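## 4. 教示作業と作業者の役割

この章は、Gremden工場の仕分けラインにTirberg自動仕分けセルを導入する際の、教示作業の手順をまとめたものです。対象は、これまで手作業で仕分けを担当してきた方と、各班の班長です。機器の据え付けについては第3章を参照してください。

導入後、手で仕分ける時間は短くなり、代わりに教示、監視、例外品の処理が作業者の仕事になります。教示には仕分けの経験が必要なため、ラインの担当者が交代で行います。担当表は班長のTerence Kettleが管理します。

### 4.1 準備

1. 腕時計と指輪を外し、右の袖口を手首より上まで上げます。
2. 右手にセンサーグローブを着けます。指先に余りが出る場合は、サイズを変えてください。
3. 手の甲のキューブマーカーがぐらつかないことを確認します。
4. ケーブルを制御ボックスに接続し、腕を前に伸ばしても突っ張らない長さを残します。
5. 教示画面で「Kershaw」プロファイルを選び、自分の作業者番号を入力します。

> **注意:** マーカーの面に触れたり、テープを貼ったりしないでください。模様が読めないと、手の位置が記録されません。

### 4.2 教示の実施

1. 椅子に座り、対象物を手の届く範囲に置きます。
2. 開始ボタンを押し、ランプが緑になってから手を動かします。
3. 対象物をつかみ、持ち上げ、指定の場所に置きます。速さは普段の作業より少し遅いくらいが適当です。
4. 落としたときは、その回を取り消してやり直します。
5. 8回ごとに手を休め、グローブの締め付けを確認します。

柔らかいものは、つかむ位置によって形が変わります。同じ品目でも、毎回少しずつ向きを変えて置いてください。 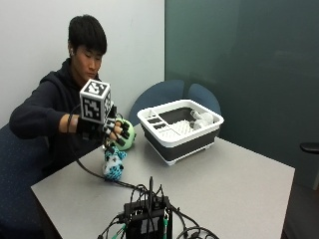

教示が終わると、手作業の担当者は不要になりますか。

担当者は引き続き必要です。セルが処理できない品は例外トレイに送られ、人が判断して仕分けます。新しい品目が入るたびに、教示も追加で行います。

教示データは1品目につき3000件前後を目安とし、複数の担当者で分担します。件数が足りているかどうかは、教示画面の「進捗」で確認できます。

### 4.3 終了と記録

1. 停止ボタンを押し、保存の表示が出るまでグローブを外さずに待ちます。
2. ケーブルのコネクタを持って抜きます。ケーブル自体を引っ張らないでください。
3. グローブを乾いた布で拭き、専用ケースに戻します。
4. 作業日報に、品目、取り消した回数、気づいた点を書きます。

> **注意:** 手首や指に痛み、しびれがあるときは、すぐに中止して班長に伝えてください。中止した時間も作業時間として扱います。

### 4.4 勤務と評価の扱い

- 教示は通常の勤務時間内に行い、残業には充てません。
- 教示データは、個人の作業速度の評価には使用しません。
- 左手を主に使う方には左手用グローブを用意します。前日までにJordan Sugdenへ申し出てください。
- 例外品の処理手順は11月の改訂で追加します。それまでは、従来の仕分け基準書の7ページに従います。

教示画面の操作に関する問い合わせは、設備係のMarjorie Haslamまで。

改訂:2023年8月25日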